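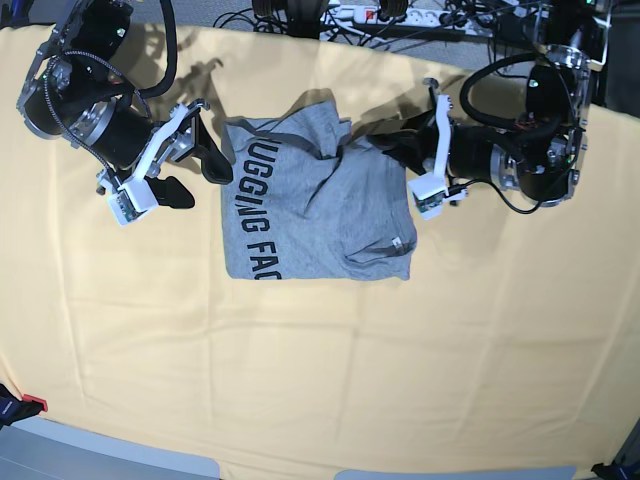

No. 17

1/ Can a machine fold laundry yet? Short version: a T-shirt, on a clear table, with two arms, mostly. A basket of mixed laundry, no. Longer version follows, one post per problem.

2/ Start with the corner. A jaw gripper needs an edge to close on, and cotton gives it one only when the cloth stands up a little. Pinch too high and you close on air. Too low and you push the shirt along the table.

3/ Same gray tee as the last thread. Left gripper has the top right corner, right gripper is open and waiting. Note how the fabric bunches near the grip. Every regrasp puts some of that back into a fold you already paid for.

4/ A person fixes a bunch like that with the flat of the hand, without looking. Two jaws have no flat of the hand. You can drag a closed gripper across the cloth as a substitute. Results vary with the fabric and with how hard you press.

5/ The plain yellow cloth helps more than any change I've made to the software. Gray on yellow is easy to separate. Gray on a gray bedspread is where my success rate goes to die.

6/ There is a small camera on each gripper, pointing down. Good for the last few inches of approach. Much less good once the jaw is full of shirt and the shirt is what the camera sees.

7/ Numbers from my July log. 90 attempts on one shirt, starting flat: 17 ended in a stack I would put in a drawer without touching it. Most of the rest were recognizably folded. I don't count those.

8/ Joris Verbruggen asked why I don't count them. If I have to refold it, I did the chore and the machine watched. He grades on whether the shirt fits the shelf. By his rule I look a lot better.

9/ Time is the other column. Best clean fold: 610 seconds, with 2 regrasps. I can do a shirt in a few seconds while talking. Speed matters less if the thing runs while you're out, but then it also has to recover by itself.

10/ Shop floor is a different question. Koller, where I used to do fixtures, would never hand a robot a loose garment. They'd clamp it, present it the same way each time, and let a dumb folding plate do the work. Fast, boring, sold by the pallet.

11/ At home there is no fixture. The shirt arrives inside out with one sleeve tucked into the other. I have not tried that case seriously and I distrust demos that start after it — the sorting and flattening is most of the labor.

12/ Next up: same shirt, started crumpled, same scoring. Then towels, which everyone says are easier. I'll post the failures too.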